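Kallport water rates going up

2 April 2023

Rates rise in November, town says. Base bill now $42 a month, new figure not set yet. Money goes to the Filali Road main, which broke twice over the winter and left about 900 homes dry overnight.
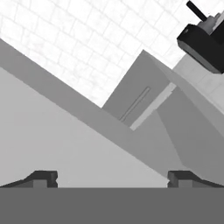
One Filali Road reader wrote in that she'd pay more if the pipe really gets replaced this time, "not patched agian." Dratasik has the contract. Work starts at the Anidine end, one lane closed. Hearing date to folow.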